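About Womer

Womer writes planning software for two-armed robots. Bushra Kakakhel and Adeel Bhutto started it in Kudville with one planner, which was slow and had opinions. We are now 4 people and the planner is faster.

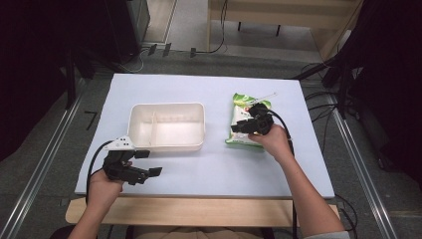

What does your software do?
It takes recorded hand motions and turns them into grasp plans an arm can follow without hitting the table, or itself.

Erhan Kılıçarslan answers support mail, usually before lunch. Bug reports are read in full, including the rude ones.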